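About Wellmont Guides

Wellmont Guides publishes written walkthroughs, collectable maps and achievement lists for single-player and co-operative video games. The site went online with one page, a coordinate list for the hidden shrines in Berell, and now holds 1,615 guides covering 200 games. All of them can be read without an account.

We work from a single office in Dudport. Writing, map drawing and checking are done there, and the web server is maintained by an outside contractor.

What we cover

Most of our pages deal with open-world games, where side missions and collectables are spread over a large map. We also cover puzzle games and older role-playing titles if a complete guide does not already exist in English. We do not publish reviews, scores, release rumours or previews. Online competitive games are left out as well – the balance changes too often for a fixed guide to stay correct.

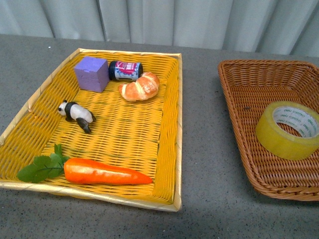 Yellow woven basket and brown wicker basket on the tabletop.

How a guide is made

Each guide is played through twice by different writers. The first writer records locations, item requirements and any point after which an area is closed to the player. The second starts a new save file and follows the draft as written, on the default difficulty setting. Steps that cannot be completed from the text alone are sent back and rewritten.

Map coordinates are given in the game's own grid where it has one. Where it does not, we overlay a grid of our own and state the origin point at the top of the page. The Enriquez map viewer, which we built for this purpose, holds 812 maps and lets readers tick off items as they find them. Progress is stored in the browser and is lost if site data is cleared.

Guides are marked with the game version they were tested on. After a patch we recheck the missions named in the patch notes, then the rest as time allows. Pages waiting for a recheck carry an amber label under the title.
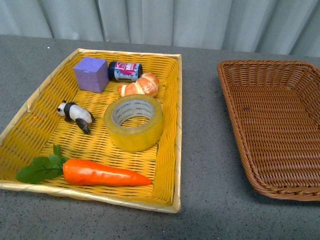 Corrections

Errors can be reported with the form at the foot of every guide. Please include the platform, the game version and the step number. We have processed 3,000 reports to date, and changes are listed in the page history.

Funding

The site is paid for by display advertising and by licensing maps to print publishers. We do not accept payment from game studios for coverage. Review codes, when used, are declared on the guide.

Page last updated April 4, 2024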